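Flidia build, notes for the Curnotitz workshop talk
Thursday, March 2, 2023

Slide 4. Start with the job: old computers, one arm, parts out in order. Memory first. Mention the parts budget, 1,184 dollars over 2 winters.

Slide 5. Leave both up for a minute. 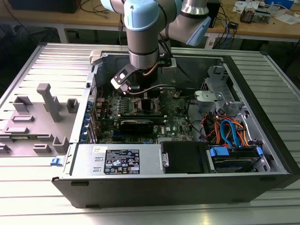
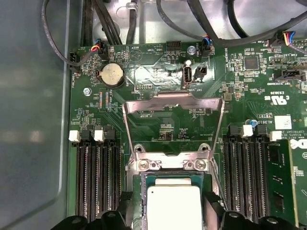

Grip force next. Too much and the latch snaps. We set it by hand and wrote down every value, 67 runs so far. Then cable routing at the wrist, which I redid in August.

Slide 6. Open the Yule script, show the stop button code. Questions after that.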